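ok so some of you asked why I went quiet in August. the arm tried to fold itself in half and I have been dealing with that. thread, probably too long, get a snack

background for the new people: I look after a small arm cell in a shared workshop. the arm is one we call James (the name was on the crate, it stuck). it picks little plastic housings out of a tray and puts them in a fixture. boring job, it's good at it

the software on top is Pandetti, the gripper controller is from a tiny shop called Irkeo, and the fixture came from Tusex. three suppliers, three sets of manuals, one of me

so. middle of a run, early afternoon, I'm at the bench with a sandwich. James finishes a pick, lifts, and then the wrist just keeps going. rolls over, tips back, elbow comes up, and it parks itself with the gripper aimed at the sky like it's waiting for rain

no alarm!! that's the part that still bugs me. no fault light, no beep, status page green the whole time. Pandetti thought it was sitting nicely over the tray

I hit the e-stop. I want to be clear that I hit it late, maybe two seconds late, which is a long time when you're standing there holding a sandwich and saying "uh" out loud

nobody hurt, nothing broken except one housing that got flung under the bench. Mansa Ansah found it later by standing on it

first thing I did was the wrong thing. I released the stop, homed the arm and ran it again to see if it would repeat. Irja Rantala walked in right about then and asked me, very politely, why there was a moving robot with an unexplained fault and no guard closed. fair. VERY fair. locked it out after that and went and did some reading like a grownup

guesses at that point, in order of how much I believed them:
bad encoder on the wrist
something dumb in my own code
the gripper cable snagging
a ghost

Sipho Gumede was all in on the encoder. he'd had one go bad on a different arm and it looked just like this, big confident move to the wrong place. we swapped in the spare, which took most of an afternoon and a lot of bad words, and James did the exact same thing on the 15th pick. spare encoder is still in there, I'm not swapping it back

(yes, guard closed this time. yes, speed turned way down. Irja was watching)

so then the logs. Pandetti keeps 900 lines and then starts eating its own tail, so you have to grab them fast. I'd lost the first event completely because I was busy homing the arm like a fool. please go check how long your logs are, I'll wait

got the second one though. joint angles looked fine, fine, fine, then the target for the wrist flips sign between one line and the next. so the arm did what it was told. it was told something nuts

to see where it ended up, I ran it again slow and hit hold as soon as it went over, then pulled up the wrist camera – should have done that way sooner, it's been bolted on there the whole time
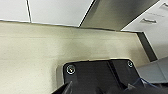 the pose in the log matched no place I ever taught it. every taught point on this job looks down at the tray or the fixture, and there's no tray in that view and no fixture either. it's got white ceiling tiles top left, a whole lot of beige wall, and that gray beam cutting across on a slant. so the arm really was pointed way up and off to the side, same as the log said, and I could stop blaming the encoder

Dezső Pálfi spotted the real thing in nearly no time, which was annoying. the tool offset gets resent whenever the gripper controller reconnects. the Irkeo box was dropping off and coming back mid-run, and it was coming back with its factory default, which has the tool flipped over. so Pandetti works out a path for an upside down gripper and off we go

why it was dropping: loose power connector on the controller. that's it. that's the villain. I pushed it in with my thumb

fixes so far. connector has a locking one now. the offset gets checked before every move and the arm stops if it changed. wrist has hard limits, which I should have set on day one and did not, because I was going to "tidy that up later"

also Eifion Bellis made me add a 60 second wait after any reconnect, with a person having to press a button at the end. I complained about it for a whole day. I like it now

still don't love that the status page stayed green. I've written to the Pandetti people and they were nice about it, no fix yet

anyway if your arm resends its tool offset on reconnect, go pull the plug on the gripper box with the guard closed and the drives off and look at what numbers come back. mine were 180 degrees of wrong

edit: yes I finished the sandwich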